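Plultby arm kit for a drinks cooler – worth getting, or stick with the Bonano?

Posted in Small automation and kits
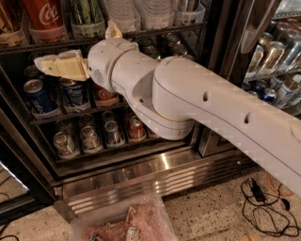

The Plultby arm at the cooler, printed gripper just above the cans on the middle shelf.

Doina Karagiannis
Hello all! I help run the common room at Histcombe, a shared workshop building with a kitchen and one glass-fronted drinks cooler that gets hammered from lunchtime onwards. We've got the Plultby kit on trial until the end of September and I'm completely smitten with it, but I have to decide whether to ask for the money and I'd like to hear from people who have lived with one.

What you get is the arm, the controller, a set of printed gripper fingers and the files to print more. The quote for our version is £700 with the spare fingers. The Bonano is £400 second-hand from a dealer near us, but it has a suction cup and no files, so if a part snaps you wait for the post.

The job is picking a can from its holder and putting it down in a bin on the floor, which has pink crinkled packing in it so nothing lands hard. Our shelves are tight. The cans sit in clear plastic holders and dividers, and the gripper has to come in over the rail at the front of the shelf. On my best run so far it did 46 picks before I had to step in, and I may have cheered out loud.

My questions, then. Do the printed fingers last? Is it happy with different cans, because we have cola, lemonade and all sorts in there? And does anyone trust it on the bottom row, where the angle gets awkward? Mine slows right down and I can't tell if that's a setting or the arm telling me something.

Bethel Seyoum
Oh, I'm so pleased someone else has one of these! We've had ours for 18 months at a college canteen and I'd buy it again tomorrow.

Fingers first. They wear at the tip, and you'll see it start to slip on cold cans before you see any damage. Print a spare pair the week you get it and keep them in a drawer. I use a slightly softer filament than the one they recommend and it grips better, though it does go a bit grubby. Don't overtighten the two screws at the base (I cracked one that way, entirely my own fault).

Different cans are fine as long as they're close in width. The slim tall ones need their own saved grip, which takes ten minutes to set up. Bottles I gave up on. It will pick them, but getting one out of a holder without knocking its neighbour was more bother than it was worth.

The bottom row slowing down is a setting. Look in the motion page for the low reach limit – it ships very cautious. Raise it one step at a time and watch the elbow, which wants to swing out towards the door. We moved the whole base back a hand's width and that sorted it better than any number on the screen did.

One more thing, get your cables up off the floor before you let anyone else near it. We clipped ours along the wall. The power brick was the worst, everybody's feet found it.

On price, £700 sounds right if the spares are in. Ask if the Dimitrov camera bracket comes with it too, as ours did and it isn't on the parts list.

coolerman_pete
had the bonano. suction is ok on flat lids but pull tabs get in the way so half the time it lets go. £400 is too much for a used one imo. never tried the other

Doina Karagiannis
Thank you both, this is brilliant! Found the low reach limit, it was on the lowest step. I've put it up by one and the bottom row is already much quicker. Pete, the pull tabs hadn't crossed my mind at all and I think that's the Bonano out. Bethel, did you have to print your own cable clips or did you just use ordinary ones?

Bethel Seyoum
Ordinary ones from the hardware shop, the stick-on sort. Wipe the wall down first or they drop off overnight.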